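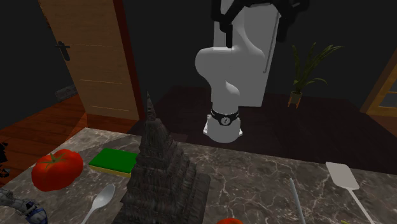
Kitchen Tips from the Lirnum Open Day

The Molville household center received over 80 visitors on 27th June for its demonstration of robot help in the kitchen. The following advice was given to those attending.

Clear one work area before starting. Group items by use, and keep tall ornaments toward the back.

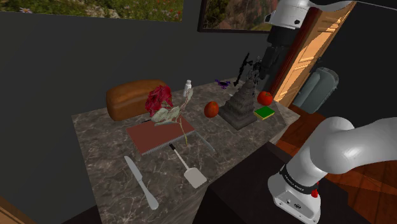

Knives and food should be put away first when a counter is shared by cooking, reading and display. Lay each knife flat in its drawer - handle toward you. Bread left beside a notebook and a cut rose should go into a bread box, and a sponge should be moved well clear of tomatoes.

The demonstration will be repeated at Udville in July.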